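Kernach Test Kitchen — notebook, October
Entry by B. Segura. Copy to T. Palacios.

Subject: edge retention of the Riis and Solent paring knives, second round.

The first round was set aside, as the two knives had been sharpened on different stones and the results could not fairly be compared. For this round both were taken to the same finish on the 400 grit stone, stropped on plain leather and wiped with a dry cloth. Mr Palacios did the sharpening and I did the cutting.

Each knife was used for 50 strokes on raw carrot, then tried on the skin of a ripe tomato with no downward pressure. The cycle was repeated until the blade slid over the skin without catching. The board was the Plultow end-grain board throughout. Carrots were peeled beforehand and cut to an even length, and the knives were rinsed by hand between cycles.

Riis: first slip at 400 strokes. The edge had rolled slightly near the tip, where most of the work is done. A few passes on the strop brought it back.

Solent: still catching at the end of cycle 11. Stopped there for want of carrots. The handle became slippery when damp and I had to change my grip twice, which may have altered the angle of the cut. To be noted in the write-up.

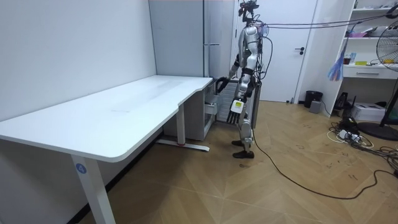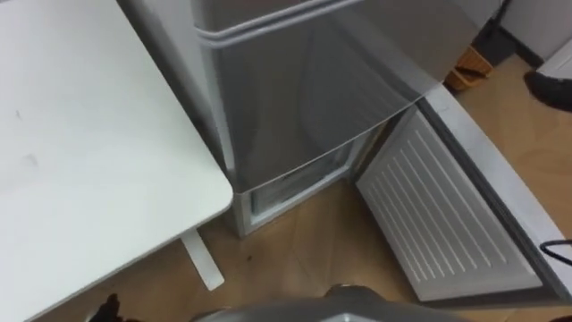

Should the knives be sharpened again before the onion trial?

Only the Riis. The Solent is to go forward with its present edge, so that we can see how much further it will run, and the Riis will be returned to the same finish as before. The two sets of onion results must therefore be kept in separate tables.

Remarks from Mr Palacios, added at 4 p.m.: the tomato test depends a good deal on the tomato. He proposes strips of plain newsprint as a second check — one cut at the heel, one at the middle, one at the tip. Agreed. The paper should be held by the same person each time.

Outstanding:
Order carrots and firm onions.
Flatten the 400 stone, which is dished on one side.
Ask Solent whether the handle is offered in a rougher finish.
Oil the Plultow board and leave it overnight before further use.

B.S.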